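The gauge at Surkau read 733 at the start of the shift and 731 at the end. Heidrun Camenzind wrote both figures in the log and initialled them. The tolerance was 5. No report was required.

She filed one anyway, in June, to the Halász office. It ran to 2 pages and proposed that the reservoir was leaking into the old Bustileo workings.
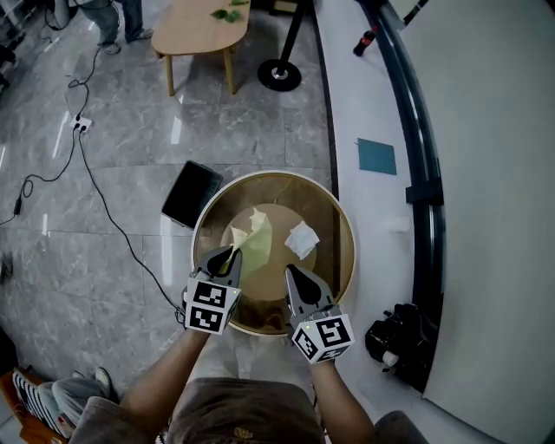 The reply took three weeks. It thanked her for her diligence and raised the tolerance to 10.

She entered the new value on the cover of the log, ruled a line beneath it and went down to read the gauge.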